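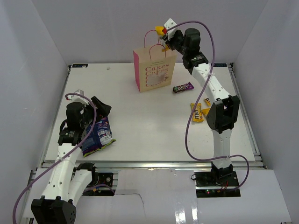 Papiertüte mit Aufdruck „Cakes“, gelbes Snackpäckchen über der Öffnung

Plullavik Hilfe
Start Themen Neu Suche Anmelden
Kategorie: Verpacken & Verschenken > Papiertüten > Befüllen

Kleine Snackpackungen in Papiertragetasche: Reihenfolge und Belastung der Henkel

Harsh Tyagi
10. Juni 2019

Für ein Vereinsfest in Gara sollen Papiertüten mit abgepackten Snacks befüllt werden. Verwendet wird eine stehende Tüte mit rosa Seitenteil und rosa Henkeln. Bezogen wurde sie bei Mittal, eine Traglastangabe fehlt sowohl auf der Tüte als auch auf dem Lieferschein. Das Füllgewicht liegt bei 390 g je Tüte, die Bodentiefe beträgt 60 mm.

Der Inhalt besteht aus gelben Päckchen und dunkelblauen Packungen. Die dunkelblauen haben eine gecrimpte Oberkante und magentafarbene Zickzacklinien, darunter steht hellgrüne kyrillische Schrift. Von oben gesehen stehen sie hinter und neben dem gelben Inhalt, eine davon liegt an der linken Innenwand an.

Mich beschäftigen drei Punkte:

1. Knapp unter dem Rand, dort wo die Henkelenden befestigt sind, zeigt das Papier kleine waagerechte Falten und glänzende Grate. Ist das eine Folge der Belastung oder bereits ein Merkmal der Klebung?

2. An der Innenwand rechts unten, neben den Packungen, sind weitere Knicke. Drückt die Ware zu stark gegen das Papier?

3. Gibt es eine Reihenfolge, bei der die bedruckten Seiten der Packungen sichtbar bleiben und die Tüte trotzdem nicht kippt?

Die Tüten werden stehend befüllt und danach einzeln am Henkel ausgegeben. Gestapelt wird nicht. Einen Karton zum Auslegen des Bodens könnte ich noch besorgen, würde das aber gern vermeiden.

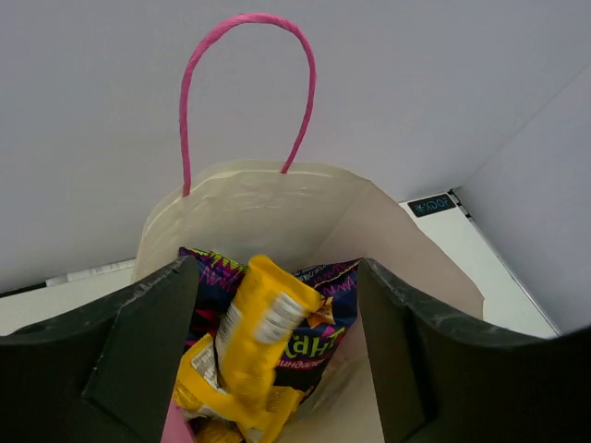 Beitrag von papierkante_h

Zu 1: Querfalten unter dem Rand sind bei Tüten mit gedrehter Papierkordel normal. Die Henkelenden werden üblicherweise mit Leim unter einen Verstärkungsstreifen gesetzt. Der Leim bringt Feuchtigkeit in das Papier, beim Trocknen zieht es sich ungleichmäßig zusammen. Die glänzenden Stellen können Leimreste sein oder Druckspuren der Maschine, vom Bild her lässt sich das nicht entscheiden. Ein Riss wäre etwas anderes: Er verläuft meist vom Henkelende nach unten und zeigt an den Kanten helle Fasern. Prüfen lässt sich das mit dem Fingernagel. Hebt sich der Streifen an einer Ecke ab, die Tüte aussortieren.

390 g sind für eine solche Verklebung wenig. Ich habe im Februar leere Tüten ähnlicher Bauart mit Sandbeuteln behängt, 4 Stunden am Haken, ohne Befund. Das waren allerdings Tüten von Drusteck, die Übertragung auf deine Ware ist also nur ein Anhaltspunkt. Ein eigener Versuch kostet eine Tüte und einen halben Nachmittag.

Zu 2: Knicke in der Seitenwand beeinträchtigen die Tragfähigkeit kaum. Die Last geht über die Vorder- und Rückwand in die Henkel. Die Seitenteile sind ohnehin mit Falz gefertigt und klappen beim Lagern nach innen. Eine schräge Falte zwischen Rückwand und Seitenteil stammt in der Regel vom flachen Zusammenlegen. Vor dem Befüllen die Tüte ganz öffnen, mit der flachen Hand den Boden ausdrücken und die Seitenfalze von innen nach außen streichen.

Zu 3: Folgender Ablauf hat sich bei mir bewährt.

- Boden vollständig ausdrücken, Tüte auf ebener Fläche abstellen.
- Die höheren Packungen zuerst, senkrecht an die Rückwand, Druckseite nach vorn.
- Danach die Packungen, die seitlich stützen sollen.
- Die kleinen Päckchen zuletzt in den verbleibenden Raum vorn und in der Mitte.
- Beim Einlegen beide Henkel nach außen klappen. Ein Päckchen, das am vorderen Henkel vorbei muss, schräg mit der schmalen Kante voran einführen.

Folienpackungen enthalten Gas und federn zurück. Nicht nachdrücken, die Quernaht kann aufgehen. Wenn die letzte Packung über den Rand steht, ist die Tüte zu klein oder eine Packung steht quer.

Beitrag von Kordula_77

Ich werfe immer alles rein und schüttle einmal. Hält. Bei Chips würde ich das lassen, bei Zwieback und so geht es. Was in den dunkelblauen Packungen drin ist, sieht man ja nicht so genau, auf der einen ist ein kantiges Stück abgedruckt.

Einen Karton habe ich noch nie unten reingelegt.

Beitrag von R. Ohlsen

Ergänzung zum ersten Beitrag, dem ich weitgehend zustimme. Beim Ablauf würde ich die seitlichen Packungen zusammen mit den hinteren setzen. Stehen die hinteren allein, rutschen sie auf dem glatten Innenpapier nach vorn, bis etwas dagegen steht. Das lässt sich mit der zweiten Hand verhindern, bei größeren Mengen stört es aber.

Zur Kippneigung: Bei 60 mm Bodentiefe ist die Tüte nach vorn und hinten empfindlich, seitlich kaum. Der Schwerpunkt soll möglichst über der Bodenmitte liegen. Schwere Packungen an der Rückwand verschieben ihn nach hinten. Bei 390 g ist das auf einem Tisch unkritisch, im Freien mit Wind nicht. Dann lohnt sich die Bodeneinlage doch. Graupappe genügt, Zuschnitt 2 mm kleiner als das Innenmaß, sonst wölbt sie sich und der Boden steht nicht mehr plan.

Zur Sichtbarkeit: Die Schrift auf solchen Packungen läuft häufig schräg. Wer die Packung nach der Schrift ausrichtet, stellt sie schief. Maßgeblich ist die gecrimpte Naht, sie sollte parallel zum Tütenrand liegen. Die vorderen Päckchen verdecken unvermeidlich einen Teil der hinteren. Wichtig ist nur, dass der obere Bereich mit der Marke frei bleibt.

Zur Ausgabe am Henkel: immer beide Henkel zusammen greifen. Einseitiges Anheben belastet nur eine Verklebung und öffnet die Tüte nach einer Seite. Wer ganz sichergehen will, nimmt 7 Tüten aus verschiedenen Bündeln der Lieferung und hängt sie befüllt über Nacht auf. Hinweise zur Lagerung stehen im Thema „Papiertüten, Feuchte, Keller“.

Harsh Tyagi (Nachtrag)

Danke. Streifen an den Henkelenden geprüft, keiner hebt sich ab. Die Ausgabe findet unter einem Vordach statt, ich werde Graupappe zuschneiden. Den Hängeversuch mache ich mit dem vollen Füllgewicht.

Kontakt | Nutzungsbedingungen | © Plullavik Hilfe | Nach oben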